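Harnik Household Waste Sorting Project
Progress report to the Serudis fund
Sunday, October 7, 2018

Work since May has gone mostly into packaging that collects in bedrooms. Kitchen waste was covered in the last report and the method has not changed. Wrappers, cartons and fruit nets are gathered into one heap on the bed before anything goes into a bin.

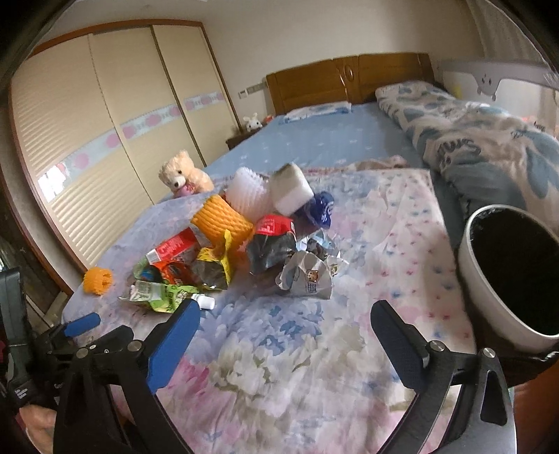
Snack wrappers remain the hardest group to place. Many have a silver lining and the Tener sorting plant does not accept them, so they go to general waste. Paper boxes go with paper if they are clean. Foam fruit nets are kept apart, as Tener has agreed to take them on a trial basis until the end of the year.

We have logged 2,152 items so far, of which roughly 1,387 were food packaging. The rest is mixed, and part of it still has to be entered.
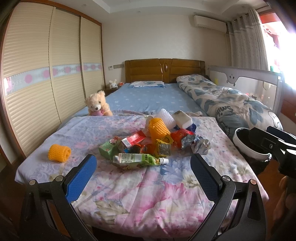 Drink pouches with screw caps are a problem we did not plan for. The cap and the pouch are different materials, and households do not want to separate them. Hakim Lumbantobing is asking Tener whether they can be handled whole — we expect a reply before the next report.

Spending is within budget. Two of the 7 households have asked for smaller bins, and the order has been placed with Hägglund. Delivery is still open.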